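Can a robot clean the bathroom yet?
By El Fassi, for the Murent Kids Science Page

Many children ask us the same thing: when will a robot do my chores? The short answer is "not so soon". The long answer is more interesting, so let us go slowly.

Think about a cloth. For you it is easy. You take it, you squeeze it, you wipe. For a machine a cloth is one of the hardest things in the house, because it never has the same shape two times. A cup is always a cup. A cloth can be flat, or a ball, or hanging like a wet sock.

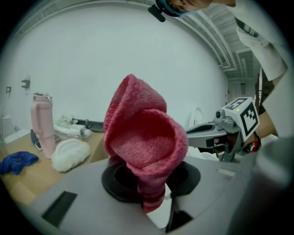 A pink cloth and a hand-held gripper.

So how can a machine learn it? One way is that people do the chore first, with the same kind of fingers that the robot will have. They hold a gripper in the hand and do the job with it. The little cameras and the black-and-white squares help the computer to know where the gripper is and how it moves.

One time is not enough. At Holtusholm, where I visited in September, they told me a single chore may need about 1,000 tries before the computer starts to find the pattern. Imagine to clean the same toilet so many times! Your mum would be very happy.

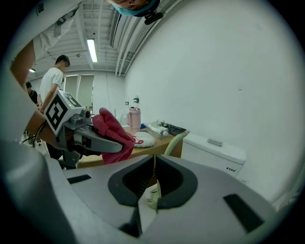

The bathroom is also a difficult room. Things are close together, and many are white and shiny, so the camera can be confused about where one thing stops and the next begins. The robot must push hard enough to clean but not so hard that something falls or breaks. You feel this in your fingers. Many robots can feel only a little, or nothing. 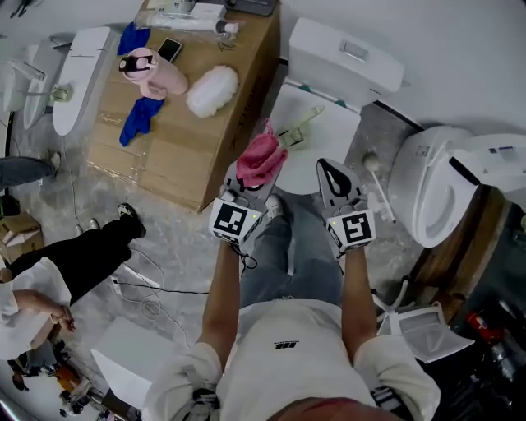 Page last changed: Wednesday, January 4, 2023

Some robots can already vacuum a floor, and this is a real chore. But a floor is flat. A toilet has a lid, a seat and a lot of curves, and behind it there is always a corner where the dust is hiding.

Try it at home: put on thick winter mittens and fold a face cloth using only your thumb and one finger of each hand. Now you know a little how the robot feels it.

Comments (3)

bimulley_gr4: We tried the mittens in class. I dropped the cloth 30 times

Grandma in the kitchen: Please tell me when it can do the oven. I will wait.

teal_otter: can it pick up lego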